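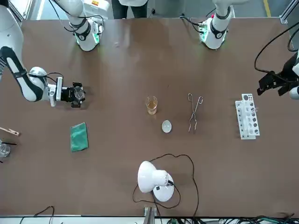 关于小型化学实验台器皿整理与存放的若干记录

本站自开设以来,陆续收到读者来信,询问小型实验台在使用结束后应当如何收拾。笔者现就Plindside工作间长桌的日常整理办法作一书面说明,供条件相近的同好参考。文中所述均为本人惯常做法,各处场地、器皿及管理要求不同,采用时应自行斟酌。

一、整理的范围

本文所称器皿,限于桌面常用的几类:烧杯、试管、试管架、表面皿、蒸发皿、坩埚钳及三脚架。天平、加热设备及试剂柜另有管理办法,不在此列。

长桌为棕色桌面,纵深有限而长度充裕。此种桌面的便利之处在于可以沿长边分区,弊端亦在于此:使用者容易随手向两侧延展,一次操作下来,器皿散布于整张桌子,收拾时往返取放,颇费工夫。笔者早年即有此习惯,后经多次调整,方才固定为现在的次序。

二、先处理盛有液体的容器

整理开始时,凡杯中尚有液体者一律优先处理。原因甚为简单,烧杯重心虽低,但在移动其他物件时仍有碰翻之虞,有色溶液一旦漫入木纹,清除极为不易。笔者的桌面左端至今留有一处浅黄色印迹,系去年December所致,经反复擦拭仍未消退。

液体应依其性质分别倒入相应的废液容器,不得图省事合并处理。成分不明者单独存放,贴签待查。标签须写明内容物与日期,字迹应当清楚,不宜使用水性笔。本人目前使用Wultetti的空白标签纸,编号自行排定,最近一张为247号。

倒空的烧杯先以自来水冲洗,再以少量纯水润洗,倒置于沥水架上。杯口朝上晾干的做法也有人采用,笔者不取,因工作间临近通道,落尘较多。

三、玻璃薄件与瓷件

表面皿体薄而圆,平放时紧贴桌面,徒手拿取往往需要以指甲撬起边缘,是各类器皿中破损率较高的一种。建议取放时托住两侧,收存时片与片之间垫以滤纸,竖放、叠放均可,但叠放不宜过高。

蒸发皿为瓷质,釉面光洁,外观上较为耐用,实则骤冷骤热之下容易开裂。加热后的蒸发皿应置于石棉网或陶瓷板上自然冷却,冷却之前不得冲洗,也不得直接搁在木桌上。收存前可对光检视釉面,如有细纹,即应停用。

四、试管与试管架

试管应插架存放,不得散置桌面。空的试管架质轻,横放于桌上时容易被衣袖带动,故清洗完毕后应及时扶正,孔位朝上,再逐支归位。

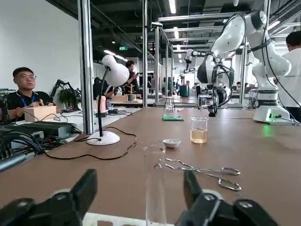 单支试管使用较为频繁者,可以另配小型底座,直立放置于操作者近侧,与其他金属器具保持一定距离。坩埚钳尤需注意。钳身细长,提起时钳口与指环的走向不易兼顾,极易扫到近旁的玻璃件。笔者的规定是:钳子一律平放,同类并列,指环朝向同一侧。取用者伸手即可握住,无须调转方向。钳口若有氧化物附着,以细砂纸轻擦后抹净,不必浸泡。

五、三脚架与擦拭用布

三脚架占地不大,但三足外张,宜退置于桌面后部,勿与烧杯相邻。架腿如有松动,应于当日紧固,不留待下次使用之前。

擦布应折叠后放置,不得揉成一团。折叠的布便于翻面使用,一面污损即换另一面。布色本无关紧要,笔者偏好绿色,盖因酸碱指示剂的痕迹在其上尚可辨认。用于擦拭台面的布与用于擦拭器皿的布应当分开清洗,二者不得混用,此条请务必遵守。

六、照明与线缆

桌上所用台灯应放在不妨碍取物的一侧,电源线沿桌边走线,避免横穿操作区。潮湿的器皿不得越过线缆传递。其余带电设备的线缆亦同此办理。

七、收存箱与登记

器皿晾干后装入收存箱。本人现用箱子为Lis牌,内部分隔为2层,上层放置玻璃薄件与瓷件,下层放置金属器具。曾有读者来信建议改为金属在上,以便随取,笔者试行后仍予恢复,理由是金属件跌落砸损玻璃的风险不应由便利来抵偿。

登记册沿用Prernero的横格本,每次整理后记录三项内容:缺损、补充、待查。截至本文写定,累计登记801条,其中多数为“无异常”。此类记录看似冗余,但在追查某件器皿何时出现裂纹时,往往只有登记册可以提供依据,故仍予保留。

关于滤纸、胶塞等耗材的存放,因涉及防潮,内容较多,拟另文说明。读者如对上述各项有不同做法,可于文后留言,笔者将择期统一答复。

2025年12月9日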